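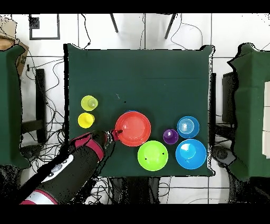

Plastic cups, bowls and a plate on the green cloth.

3/22/26

Rain gauge read 79 mm at seven this morning, emptied and reset. That is the wettest reading since I moved the gauge off the fence post and onto its own stake in January, so it can't fairly be compared with anything in the old notebook. The fence post readings were low. I have stopped trying to correct them.

Tank one is full and was overflowing to the gravel pit from some time in the night. Tank two is the problem. It is plumbed to the shed roof only, and by the dipstick it holds 3,190 litres, where it should be holding a good deal more after a fall like that. Went up the ladder once the roof had dried off. The shed gutter has sagged between the third and fourth brackets and water is going over the front lip before it gets to the downpipe. There is a clean line in the dirt below where it has been landing. Packed the bracket out with an offcut and ran the hose along the gutter as a test. Flow reaches the outlet now, though slowly, and there is still a shallow pool at the low point. The bracket needs replacing and the whole run needs a bit more fall on it.

Rang Marwa Filali at Hestell about brackets. They have the quad profile but not the older half-round, which is what the shed has. She thought Genirau might still carry them and gave me the part number, 923. Genirau's phone went to a message. Will try again tomorrow.

First flush diverter on tank one: unscrewed the cap and drained the chamber. Brown water, a lot of leaf stalks and some fine grey silt that I take to be off the road. Seal on the ball was gritty. Washed it, put a smear of silicone grease on the thread, refitted hand tight. The drip outlet had blocked again. I drilled it out a size at Christmas and it still blocks, so the size of the hole is not the cause. Sherif Hamdy uses a small mesh disc behind his and cleans it monthly. I have resisted this on the grounds that it is one more thing to clean, but I am cleaning the outlet anyway.

Filter cartridge under the sink changed. The old one went in at the start of January and had gone a light tan colour all the way round, a bit darker at the bottom end. Pressure at the kitchen tap is better. Wrote the date on the new housing label in pencil, as the marker washed off the last one.

Took a water sample from the kitchen tap and one straight off tank two for Naima Soliman, who is doing the testing for the Flondinach road households again. Ran the kitchen tap for the full time on her sheet before filling, cap held face down, bottle not rinsed. Both into the fridge door. She collects in the morning. Last round tank one came back clear and tank two had a coliform count that she described as not alarming for a shed roof. Tank two only feeds the garden and the laundry trough, but I would like it lower. There are branches from the neighbouring gum over the back half of that roof and the birds sit there.

Spoke to Annag Farquharson over the fence about the gum. It is on her side. She has no objection to the overhanging limbs coming off provided it is done by someone insured, and would rather it waited until the weather is cooler. Agreed. We did not settle who pays. I offered half and she said she would think about it.

Pump on tank two is short cycling. Checked the pressure vessel with the tyre gauge: well under what is stamped on the label. Turned the pump off at the wall, opened the trough tap to drop the line, then brought the vessel up to pressure with the bike pump. Pump now runs and rests normally. If it has dropped again by next weekend the bladder is gone and I will have to order one. Sevim Dursun had hers done under warranty, but mine is well past that.

Bought 100 mm pipe clips, two, for the overflow on tank one, which has been held up with wire. Fitted one. The other wall is soft brick and the plug spun in the hole. Left it with the wire on.

Reread the Hashmi manual for the level sensor after tea. It has to be recalibrated with the tank empty, which the manual mentions on the last page. Will keep using the dipstick.

To do: Genirau re brackets. Mesh disc. Longer plug for the brick. Ask Sherif if I can borrow the long ladder.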